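Birnix 2 – célula de bancada com dois braços
Ref. 3719 | Equipamento para cozinhas de produção e copas

Início > Automação > Bancada

Dois braços, duas garras, uma bancada. Para arrumar utensílios, preparar postos, repor o que falta entre turnos. Fornecido pela Truscombe, montagem incluída. Entrega a partir de janeiro.

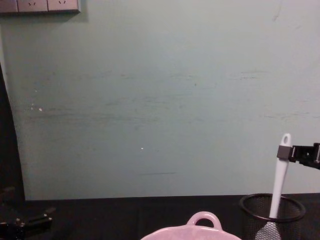

Quem trabalha na copa pergunta sempre o mesmo: e eu, fico a fazer o quê? Resposta curta: menos arrumação, mais preparação. A célula fica com o vai e vem dos utensílios, a equipa fica com o resto. Não é preciso comprar suportes especiais. Um porta-canetas preto de rede serve, a garra segura o utensílio branco pelo cabo, logo abaixo do furo de pendurar. Cabos compridos são os mais faceis. Peças miudas, falem connosco antes.

O que muda no turno
Uma pessoa por turno passa a responsável da célula. Formação no local, dada por nós. Essa pessoa ensina as posições, trata das paragens, decide o que vai à bancada e o que não vai. Pedimos que seja alguem da copa e não da manutenção, conhece melhor as peças. Horas de formação contam como horas de trabalho, está no contrato.

Preparação da bancada
Pano preto mate por cima do tampo, esticado. Peças com espaço entre elas. Taça com asas: deixar uma virada para trás e outra para a frente, como na bancada abaixo. Espátula dentro do copo, cabo para cima.

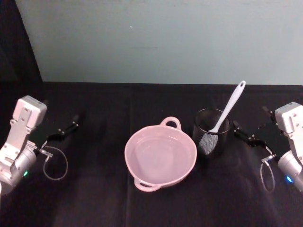 Comentário de Palaniappan: na nossa copa o pessoal desconfiou nas primeiras semanas, depois começou a discutir quem ficava com a formação. Falta é um manual em português como deve ser, o que veio era só em inglês e as folhas andavam de mão em mão.

Manual em português já disponivel, pedir com a ref. 3719.

Opções
Kit de dedos de reserva – ref. 600
Software de turnos Dramomano, licença anual – ref. 1591
Segunda sessão de formação, equipa da noite

Preço sob consulta. Indicar nº de turnos e medidas da bancada no pedido. Visitas ao local só de manhã.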